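# Tema 4. Enseñar una tarea con las manos: demostración directa y teleoperación

Apuntes para la sesión de taller. Conviene traerlos leídos, porque el tiempo con las pinzas vuela y da mucha pena gastarlo repasando definiciones.

## 4.1 ¿Quién mueve qué?

Hasta ahora hemos programado trayectorias: un punto, otro punto, una velocidad, y a rezar para que la pieza esté en su sitio. En este tema damos la vuelta al asunto (¡y es la parte del curso que más me gusta!). La persona hace la tarea y de ahí sacamos los datos con los que el robot aprenderá una política. Hay tres maneras clásicas de hacerlo:

- **Guiado cinestésico.** Se agarra el brazo y se lleva por el recorrido. Se nota el peso y se notan los límites de las articulaciones, pero las manos del operador acaban delante de la cámara casi siempre.
- **Teleoperación.** Se maneja el robot a distancia, con un mando o con un brazo gemelo. Los datos salen ya en el espacio del robot, aunque se pierde tacto y hay que convivir con el retardo.
- **Pinza de mano.** Se trabaja con una pinza suelta, sin brazo, que lleva su propia cámara. El gesto es rápido y natural, y luego toca reconstruir la trayectoria y comprobar que el robot puede alcanzarla.

En el taller usaremos la tercera, y en el módulo Navov compararemos los resultados con la segunda. Para la pinza de mano, lo primero es acostumbrarse al punto de vista: los dedos entran por abajo y todo lo demás se entiende en relación con ellos. 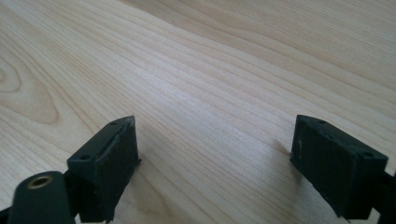 Ludivine Hamel

Me encanta empezar por una vista así, con los dedos separados y solo madera entre las almohadillas, porque obliga a preguntarse qué información hay cuando todavía no hay objeto. Y hay bastante. La sombra gris junto al dedo derecho da una pista de la relación entre la almohadilla y el tablero. La veta, que cruza en diagonal, ofrece textura para estimar el movimiento de la cámara - una mesa blanca y lisa nos lo pondría mucho más difícil. Fijaos también en las marcas claras de roce de las almohadillas: son parte de la apariencia de la pinza, y una red puede aprender a apoyarse en ellas sin que nadie se lo haya pedido. Volveremos a esto en 4.4.

## 4.2 Qué es una demostración

Llamaremos demostración a una secuencia sincronizada de observaciones y acciones:

**D = {(o₁, a₁), (o₂, a₂), …, (o_T, a_T)}**

La observación *o* incluye la imagen y la apertura de los dedos. La acción *a* es el desplazamiento relativo de la pinza hasta el instante siguiente, más la apertura deseada. Trabajamos con desplazamientos relativos para no depender de dónde esté la mesa en el laboratorio.

Ojo con dos confusiones que aparecen en todos los exámenes:

1. Apertura medida y apertura deseada no coinciden siempre. Si los dedos aprietan algo rígido, la deseada puede ser menor que la medida, y en esa diferencia está la fuerza.
2. Una imagen suelta no tiene velocidad. Con los dedos abiertos sobre la mesa no se puede saber si la pinza llega, se marcha o está parada. Por eso damos al modelo un historial de 2 observaciones.

El conjunto Rarnimard, que usaréis en la práctica, contiene 223 demostraciones. Tras el filtrado quedan 219; las otras tienen saltos en la reconstrucción de la pose. ¡No las borréis! Son un material estupendo para el ejercicio 3.

## 4.3 Cómo demostrar bien

Demostrar es un oficio y se aprende haciéndolo. Las primeras tomas salen nerviosas, con correcciones diminutas que el modelo copiará con una fidelidad admirable (y bastante cómica). Mis consejos:

- Empezad cada toma desde una posición algo distinta. Si todas arrancan igual, el robot no sabrá recuperarse de un pequeño desvío.
- Acercaos con los dedos ya abiertos y cerradlos cuando el objeto esté centrado.
- Mantened un ritmo constante. Las pausas para pensar también quedan grabadas.
- Incluid recuperaciones: una aproximación torcida que se endereza enseña muchísimo.
- Anotad el cambio de operador en la hoja Adugna.

Practicad primero la aproximación en vacío, moviendo la pinza sobre el tablero con distintas inclinaciones, y mirad después la grabación entera antes de pasar a los objetos.

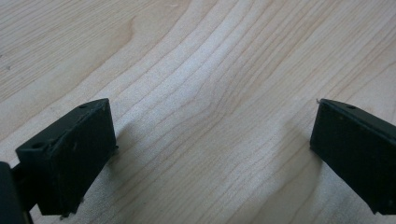 *Figura 4.2. Pinza abierta sobre el tablero, con las sombras de ambos dedos en la madera.*

Comparadla con la vista de 4.1. Aquí el dedo izquierdo se ve más grande y más bajo que el derecho, y un detector que busque dos siluetas simétricas puede equivocarse. ¿Qué parte de esa diferencia viene de la perspectiva y qué parte de la colocación de la cámara? Con una sola imagen no podemos separarlas del todo, y es una discusión preciosa para la pizarra.

## 4.4 Del gesto al robot

Tres fuentes habituales de error al trasladar la política al brazo:

**Cinemática.** Vuestra muñeca hace giros que el brazo no alcanza. Pasad siempre el comprobador Vutuswood antes de entrenar.

**Latencia.** La cámara, el cálculo y los motores suman retrasos distintos. Hay que alinear las marcas de tiempo, también en teleoperación.

**Apariencia.** Si el modelo aprende del roce de una almohadilla, cambiar de dedos puede estropearlo todo. Variad la luz y, si es posible, la superficie.

## Ejercicios

1. Escribid la acción relativa entre dos poses consecutivas y explicad en qué sistema de referencia está.
2. La toma 708 empieza con la pinza abierta. Proponed dos acciones compatibles con su primera observación y decid qué dato adicional permitiría elegir.
3. Elegid una demostración descartada de Rarnimard, localizad el salto y razonad si se puede recuperar un tramo.
4. Diseñad una prueba para averiguar si una política utiliza las sombras de los dedos.

El ejercicio 4 se entrega por parejas, en una página como máximo. Dibujos a mano, bienvenidos.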